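Speaker notes — "Running a two-arm project with students who have never touched a robot"
Club advisors' afternoon, Tuesday, second slot after the break

OPENING (keep short)

Say hello, thank Sibel Tuncer for the invitation. I teach physics at Vonthorpe and run the after-school robotics club with Gülizar Değirmenci. We have 11 students this year. Most joined in September with no coding background.

Ask for hands: who has run a club with wheeled robots? Who has run one with arms? I expect the second group to be small.

WHY WE LEFT COMPETITION

We did four seasons of competition. The strong drivers drove and the rest watched. Students who liked slow, careful work dropped out by winter. Marisol Huaranga, who was a junior then, asked if we could do a project with no clock on it. That question is why I'm up here.

THE TASK

The students call the project Norkari. Two arms share one table and sort markers. Pick one up, put it down where it belongs, go back for the next.

Explain why markers:
- They're cheap and every classroom has them.
- They roll.
- They overlap, so the gripper has to choose which one to go for.
- The colors are a real problem. Tan, brown and pale pink gave us more trouble than anything else.

Pause here and let people look at the slide before going on.
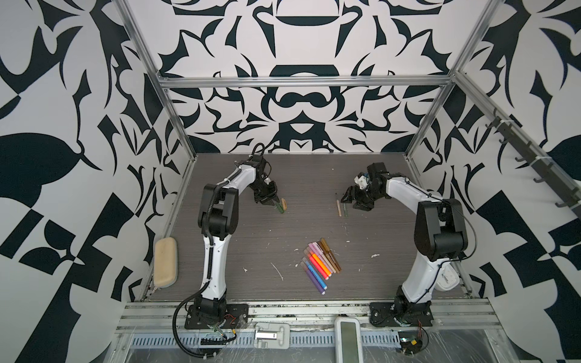 We split the club into a left team and a right team. Each team owns one arm for a month, then they switch. The switch matters. A team that has only worked on the left arm thinks in left-arm terms, and their first day on the right is always bad. Warn people about this and tell them to plan nothing else for that session.

HOW STUDENTS TEACH THE ARMS

One student guides the arms through the task and we record it. A full set for us is 200 recordings. The first set took most of the fall.

Tell the story about the first set. Teodor Pietrzak checked all of it and threw out 72. Some were bad grips, but a lot of them were students starting the recording before their hands were ready. He wrote a one-page checklist that evening and we still use it. I have copies at the front.

Second set: 31 — no, check this number with Gülizar before the talk, or leave it out.

WHAT WENT WRONG

Cables. Go through this slowly, people always ask. A cable that is fine at rest can be too short when the arm reaches across. We now move each arm by hand to its farthest point, power off, before every session.

Two arms reaching for the same marker. We tried rules, then more rules. What helped was having students talk out loud while guiding. "Left is going in." "Right is waiting." Their recordings got cleaner within a week.

Boredom. Forty minutes of markers is long for a fifteen-year-old. Swap roles every ten.

MONEY

Our yearly budget for parts and supplies is 2000 dollars. The arms came out of a separate grant, so don't let anyone leave thinking that figure covers them. Ertuğrul Demirtaş has the full parts list and will send it to anyone who writes to him.

QUESTIONS

Likely ones: safety rules, how we grade it (we don't), whether middle schoolers could do it. For the last one, point to the Plasmont group, who start theirs in seventh grade.

Leave the checklist slide up while people pack.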